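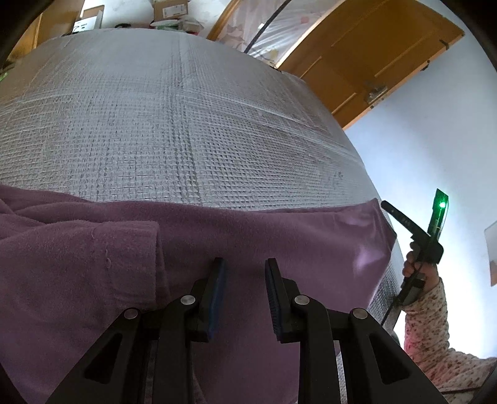 세탁실 소식: 담요와 겨울 침구의 봄 세탁에 대하여

2026년 3월 30일

주민 여러분, 안녕하십니까. 브리마로우 공동주택 세탁실에서 알려 드립니다. 지난 호에서 약속한 대로 이번에는 겨울 침구 이야기를 하겠습니다. 저는 한국어를 어른이 된 뒤에 배운 사람이라서 문장이 조금 딱딱할 수 있습니다. 이해가 어려운 부분이 있으면 세탁실 게시판 옆 종이에 적어 주십시오. 다음 호에서 다시 쓰겠습니다.

먼저 숫자부터 말씀드리겠습니다. 2월 한 달 동안 우리 세탁실의 기계는 모두 1,402회 돌아갔습니다. 작년 2월에는 1,067회였습니다. 세탁기의 수는 작년과 같습니다. 그러므로 기다리는 시간이 길어졌다는 여러분의 말씀은 맞는 말씀입니다. 특히 토요일 오전에는 빈 기계를 찾기가 매우 어렵습니다. 4월에는 침구 세탁이 더해지기 때문에 더 복잡해질 것으로 생각합니다.

그래서 4월 첫째 주부터 대형 세탁기 두 대는 예약으로만 사용합니다. 예약표는 세탁실 문 안쪽에 걸려 있습니다. 동과 호수만 적으시면 됩니다. 이름은 쓰지 않아도 괜찮습니다. 한 가구가 한 주에 두 번까지 예약할 수 있고, 예약한 시간에서 20분이 지나도 오지 않으시면 다음 분이 사용하실 수 있습니다. 나머지 기계는 지금처럼 예약 없이 사용합니다.

플리스 담요에 대하여

작년 봄에 가장 많이 받은 질문이 플리스 담요에 관한 것이었습니다. 처음 샀을 때는 부드러웠는데 몇 번 빨고 나니 뻣뻣해졌다, 작은 보풀이 생겼다, 이런 질문입니다. 플리스는 대부분 폴리에스터로 만듭니다. 물에는 강하지만 열과 마찰에는 약합니다. 물의 온도는 30도로 맞추고, 약한 코스를 고르십시오. 뜨거운 물로 빨면 털의 끝이 서로 붙어서 손으로 만질 때 거칠게 느껴집니다. 한번 이렇게 된 털은 원래대로 돌리기가 어렵습니다.

세제는 액체 세제를 권합니다. 가루 세제는 찬물에서 다 녹지 않고 털 사이에 남는 일이 있습니다. 양은 세제 통에 적힌 것보다 조금 적게 넣으셔도 됩니다. 섬유 유연제는 넣지 마십시오. 많은 분이 유연제를 넣으면 더 부드러워진다고 생각하시는데, 플리스의 경우에는 유연제가 털을 덮어서 털이 눕고 납작해집니다. 땀이나 물기도 잘 빠지지 않습니다. 냄새가 걱정되시면 헹굼을 한 번 더 하시는 편이 좋습니다.

담요와 수건은 따로 빨아 주십시오. 수건에서 나온 먼지가 플리스에 붙으면 떼는 데 시간이 오래 걸립니다. 저도 재작년에 회색 담요를 흰 수건과 같이 빨았다가 저녁 내내 테이프로 먼지를 떼었습니다. 청바지처럼 지퍼가 있는 옷도 같이 넣지 않는 것이 좋습니다. 지퍼가 열려 있으면 담요의 올을 당깁니다. 빨기 전에는 담요를 창밖이 아닌 뒤뜰에서 한 번 털어 주십시오. 창밖으로 털면 아래층에 먼지가 내려갑니다. 이 일로 1월에 불편한 이야기가 있었습니다.

건조기는 가장 낮은 온도로만 사용하십시오. 플리스는 물을 많이 머금지 않아서 탈수 뒤에 빨랫줄에 널어도 빨리 마릅니다. 뒤뜰의 빨랫줄은 겨울 동안 거두어 두었는데, 지난주에 다시 걸었습니다. 널 때는 담요를 반으로 접어서 줄에 걸치고, 집게는 가장자리에만 쓰십시오. 가운데를 집으면 자국이 남습니다. 다림질은 하지 마십시오.

양모와 솜이불

양모 담요는 우리 세탁기에 넣지 마시기를 부탁드립니다. 약한 코스로 빨아도 줄어드는 일이 있었습니다. 매년 모든 담요를 꼭 물로 빨 필요도 없습니다. 습도가 낮은 날에 그늘에서 하루 동안 바람을 쐬고, 부드러운 솔로 한 방향으로 쓸어 주시면 많은 경우에 충분합니다. 얼룩이 있으면 우루티아 거리의 세탁소에 맡기실 수 있습니다. 가게는 오후에 조금 늦게 닫으니 퇴근길에 들르기가 편합니다.

솜이불은 먼저 안쪽의 표시를 읽어 주십시오. 물세탁이 된다고 적혀 있어도 두께가 문제입니다. 이불을 통에 넣고 손을 펴서 위로 넣었을 때 손이 편하게 들어가면 괜찮습니다. 손이 들어가지 않으면 이불이 너무 큰 것입니다. 억지로 넣으면 가운데는 세제가 닿지 않고, 탈수할 때 기계가 크게 흔들립니다. 작년 11월에 3번 기계가 고장 난 것도 이불 두 장을 한 번에 넣은 뒤의 일이었습니다. 수리하는 데 2주가 걸렸습니다.

보관할 때

다 마른 것처럼 보여도 솔기 부분에는 물기가 남아 있을 수 있습니다. 하루를 더 널어 두셨다가 넣으십시오. 비닐봉지에 넣고 꼭 묶는 것보다 면으로 된 주머니나 오래된 베갯잇에 넣는 것이 좋습니다. 압축 봉지는 자리를 적게 차지해서 편리하지만, 플리스나 솜은 여름 내내 눌려 있으면 가을에 다시 부풀지 않을 수 있습니다. 장 안에서는 무거운 것을 아래에, 가벼운 것을 위에 두십시오.

지하 창고의 선반도 쓰실 수 있습니다. 다만 맨 아래 칸은 비워 두시기 바랍니다. 장마 때 바닥이 젖습니다. 상자 겉에는 동과 호수, 그리고 넣은 달을 적어 주십시오.

안 쓰는 담요를 모읍니다

고르노르데일 동물 쉼터에서 올해도 오래된 담요와 수건을 받습니다. 구멍이 조금 있어도 괜찮지만 깨끗이 빨아서 주셔야 합니다. 솜이불, 베개, 전기장판은 받지 않습니다. 세탁실 입구에 큰 종이 상자를 두었으니 4월 둘째 주 금요일 저녁까지 넣어 주십시오. 작년에는 상자에 옷이 많이 들어 있어서 나누는 데 고생을 하였습니다. 옷은 길 건너 수거함에 넣어 주시면 고맙겠습니다.

짧은 알림

푸멕스 회사에서 건조기의 배기관을 청소하러 옵니다. 4월 첫째 주 수요일 오전이며, 그동안 건조기는 모두 사용할 수 없습니다. 세탁기는 사용할 수 있습니다. 청소가 늦게 끝나면 문에 쪽지를 붙이겠습니다.

건조기를 쓰신 뒤에는 먼지 거름망을 비워 주십시오. 담요를 말린 뒤에는 꼭 부탁드립니다. 한 번만 돌려도 거름망이 가득 찹니다.

초록색 양말 한 짝과 어린이용 베갯잇 하나를 보관하고 있습니다. 창가 선반의 바구니 안에 있습니다.

다음 호에서는 커튼을 떼고 빠는 방법을 쓰려고 합니다. 커튼에 대해서 좋은 방법을 아시는 분은 게시판 옆 종이에 적어 주시기 바랍니다.

세탁실 소식 담당 드림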